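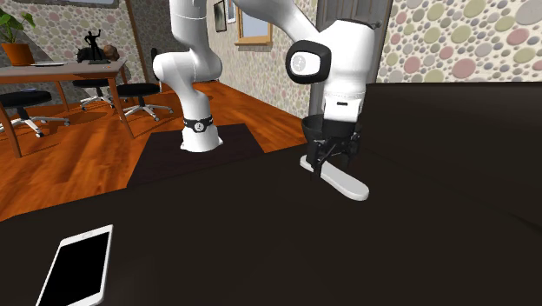

Robot arm and gripper over a dark tabletop. Rendering.

Speaker notes: Opening a First Office Abroad Without Losing the One at Home
Kernville Business Exchange, 11/05/2020

Opening

Wait for people to settle. Thank the hosts, thank everybody who stayed after lunch, and say how good it is to be back in Kernville, where I made most of the mistakes I'm going to talk about this afternoon.

Say up front that I'm not a lawyer or an accountant, and that anyone who is one should feel free to wince quietly and then find me at the coffee table. I ran operations at Toltia, a company of 50 people selling scheduling software to freight yards, and we opened an office in Jurnville. It's still open, I'm happy to say, and I'm very fond of it, but we made it a good deal harder on ourselves than it had to be. (Pause here. Let them laugh if they want to. They did not laugh at the run-through.)

Why we went

Tell the Ouali story and keep it short. Ouali was our first customer over there. They found us, we didn't find them, and for a long while I told people that we had "entered the market" when what had really happened was that a very patient customer had put up with phone calls at strange hours. That's a lovely way to begin! But one customer who likes you tells you very little about the next one, and I wish we'd gone and knocked on a few doors before we started looking at floor plans.

Ask for a show of hands: who already has a paying customer in another country? Then: who has visited them in person? Usually a lot of hands go down, and it's worth giving the room a moment to look around at itself.

The budget slide

Leave this one up longer than feels comfortable. Our plan said the office would pay its own way in 5 months. It took 9. The rent came in right where we'd guessed, and so did the salaries. Where we went wrong was everything in between: the bank account that couldn't be opened until the lease was signed, the lease that couldn't be signed until there was a bank account, the translated copies of papers we'd already had translated once by someone without the right stamp. Mention the stamp. People always come up afterward and tell me about their own stamp.

Advice to give here, slowly: put a line in the budget for waiting. Call it whatever your finance person will let you call it. And talk to your own bank at home before you do anything else, as they may well have a partner on the other side who will take a call from you.

Who to send

This is the part I care about most, so don't rush it even if the clock is looking bad.

We sent two people from Kernville and hired locally after that. I'd do it the same way again, though I'd choose differently. We picked the people who raised their hands first, and they were wonderful, and they were also both from sales. So we had a new office where everyone could sell and the support calls all still came home, in the middle of our night. If you can spare somebody who knows how the product really gets fixed, send that person, even if it hurts. It will hurt.

Then talk about the going-home question. Before anyone packs, write down when they're coming back and what job will be waiting. We left it loose and thought we were being generous. It felt to them like being forgotten, and I had to hear that over a bad phone line in December, when what I ought to have done was ask months earlier.

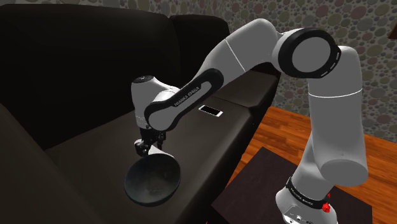 One reply to an early draft of these notes put it more firmly: the home office needs a plan every bit as much as the new one does, and the people left behind in Kernville had picked up all of the extra work and gotten none of the farewell parties.

Read that out just as it is. I was a little stung when it reached me, and I've come around to thinking it's the most useful thing in the whole talk. We never sat down with the Kernville team and asked which of their jobs would get bigger. We just moved two desks' worth of work onto other desks and hoped. If you take one thing back to your company today, let it be that meeting. Hold it before the announcement. Bring decent sandwiches.

Talking to each other

Shared calendar, with both sets of public holidays on it. Sounds silly, saved us no end of trouble once we had it. Move the weekly call so that each side takes a turn at the bad hour. Ours sat at a pleasant time for Kernville for far too long, and the Jurnville folks were too polite to say a word about it.

Also: let the new office say no to things. Our brochure used a phrase that sounded friendly at home and rather pushy over there. They told us, we printed it anyway, and there is still a box of those brochures under a staircase somewhere.

If time is short, skip the next part and go right to questions.

Partners and programs

Exchange programs and visiting delegations are a fine way to get a first look, and I'd encourage anybody to apply. Just go with a list of the people you want to meet, and ask the organizers for an afternoon with nothing on it. Our best meeting in Jurnville came out of a canceled tour.

Questions

Likely ones: taxes (send them to a professional), how we chose the city (Ouali was there, that's the whole answer), whether I'd do it again (yes, gladly, with a bigger waiting line in the budget). Repeat each question into the microphone for the back rows. Handouts are on the table by the door.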